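Storing Gloves and Small Linens Between Uses
Arnerville Household Resource Center

Gloves and small cloths are often put away in a hurry and come out creased, musty or without their match. The following procedure is used in the Center's storage course and may be carried out on any clear table.

Before you begin

Wash and dry all items according to their care labels. Allow 40 minutes of airing after the dryer, longer in December when rooms are closed up. Select a clear bin with enough height for a glove to stand in.

Steps

1. Wipe the inside of the bin and let it dry.
2. Turn each glove right side out and smooth the fingers. Fasten any button.
3. Fold white cloths in thirds and place them against one wall of the bin.
4. Stand the gloves beside the cloths. Beige and other light fabrics should be kept apart from dark items, which may transfer color.
5. Leave 3 inches of space below the lid.

Keep the bin to one side of the table while you work, so that the middle remains free for folding.
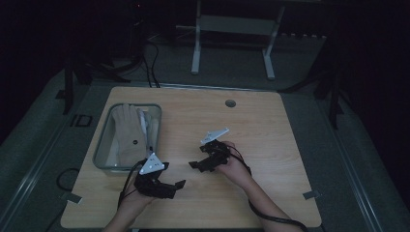 Aled Wogan wrote to us that he lays his gloves flat in pairs, cuff to cuff, and finds that knitted ones keep their shape better that way. Flat storage is acceptable for knits — woven fabric gloves may be stored either way.

Checking stored items

Open each bin every 4 months and refold the cloths along new lines. Items that smell stale should be washed again before they are returned to storage. Labels belong on the short side of the bin, where they can be read from the shelf.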